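Wednesday, late

Budget sheet for the handling cell is open again. Ott Sproģis wants one number by the end of the month and I have three, none of which agree. Writing it out here first so the reasoning is somewhere I can find it in June.

Fixed part: the ceiling for the whole thing is 4,000, tooling and spares included, shipping not. The arm is already paid for out of last year's money, so what I am buying is grippers, fingers, wrist mounts and whatever wears out. Wullport quotes 1,020 for a parallel gripper with blank plates. Hakham quotes less for the gripper and then charges separately for the plates, the screws and the cable, and by the time those are added the gap is too small to care about. Hakham's lead time is the worse of the two. I am leaning Wullport.

The soft fingers are the part I keep underestimating. Ribbed inserts come in at 51 a pair. One pair per tool is fine on paper, but the plan has two tools and I want two spare pairs for each, which makes six pairs. Call it a consumable and put it on its own line. Last year they were buried under "misc" and I had to explain the overrun to Dace Rozīte in the hallway.

Bottles are the reference object for the spec. Cylinder, smooth wall, screw cap, printed wrap. If a finger design can't manage that, there is no reason to price it for anything else.

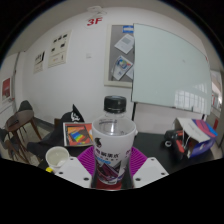 Bottle grasp, ribbed fingers, label side toward the camera.

Notes on the finger geometry, for the order form. Plates angled outward, ribs on the inside faces. Hole pattern has to match left and right so that one drawing covers both sides. I would like to ask for the plates in a light color again, which makes scuffs easy to find at inspection. Wullport will do it at no charge if it goes on the first order — after that it counts as a revision and they bill for it.

Camera mount. The wide lens stays. I looked at a narrower one from Xolalpa and the price was good, but changing lenses means redoing calibration on both tools, and I have not budgeted the hours. Spare lens and housing together are 215. One set, kept in the drawer.

Table space also has to go in the plan, although it costs nothing. The second tool needs a clear patch within reach of the first, and a black surface is acceptable as long as the objects on it are not black too. Caps are the exception. I will note it as a known issue and move on.

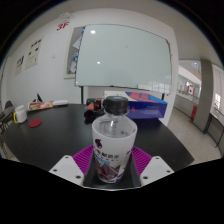
Can the second gripper wait until next year? It can, at the cost of stopping work whenever the first one is out for repair, and last year's repair took most of February.

So the second gripper stays in. Two at 1,020 is 2,040. Six pairs of inserts, 306. Lens set, 215. Subtotal 2,561. The remainder has to cover mounts, cables, a small stock of screws and the Fadinora license renewal, for which I still don't have a figure. I asked them by email this morning and got an auto-reply.

Contingency: I would like to hold ten percent of the ceiling and will probably be talked down to five. Put ten in the draft.

To do tomorrow. Ask Wullport whether the quote holds for 30 days or 60. Get the mount drawing from Dace. Chase Fadinora by phone. Send Ott the one number, with the license line marked open.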